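Chapter 6
Repair, Reuse and the Life of Household Goods

Before you read
Think about an object in your home that is older than you are. Who bought it? Has it ever been repaired, and who did the work? Write down your answer and keep it until the end of the chapter.

When my grandmother married, in the small town of Brosa, she received a sewing machine, a wall clock and two wool blankets. All of them were still in her house when she died. The clock had been opened many times, the blankets had been cut and joined again, and the sewing machine had a wheel which came from another machine. She did not think of herself as a careful person. She lived in an economy where things were expensive and hours of work were cheap, and her habits followed from this.

In the chapter before, we studied how a household decides to buy. In this one we study how it decides to keep. Economists call the second question the replacement decision, and it received much less attention than the first for a long time. The basic form is simple. A household compares the cost of repair with the cost of a new object, and takes into account how many more years each one will give. Suppose a washing machine can be repaired for 60 euros and will then work for two years. A new one costs more, but it will work for longer. The price of one year of clean clothes is the number we need, and the exercises will show you how to find it.

Real households do not calculate so exactly. Elīna Grīnberga, who interviewed 100 families in the district of Pärn, found that many of them could not say what a repair would cost, because they had never asked. Others knew the price but did not know a workshop they trusted. Information itself has a cost, and in the replacement decision this cost is often higher than the cost of the screws.

The construction of the object is also important. Some goods are made from parts that can be taken out separately, and other goods are closed with glue. The desktop computer belongs to the first group, and we will return to it in Section 6.2.

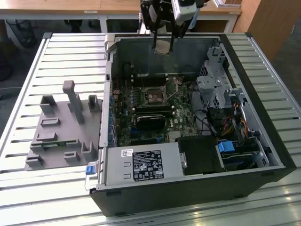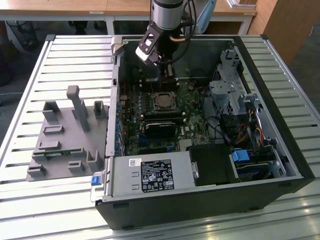
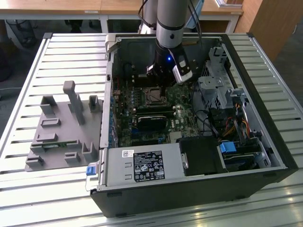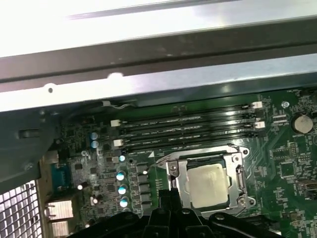 Figure 6.1 Desktop computer with the interior exposed, four views.

A second difference is between wear and fashion. A coat with a broken zipper is worn. A coat that nobody wants to be seen in is out of fashion, and no tailor can help it. Deividas Jõgi studied the secondhand market in Brevlow and noticed that prices fell every August, when families cleaned their houses before the new school year. The goods were the same in July. Only the number of sellers was different.

Key terms in this chapter: replacement decision, service life, spare part, secondhand market, cost of information.

6.1 What is the service life of an object?

We begin with the kitchen chair. It has no motor and no instructions, and most people believe they know when it is finished.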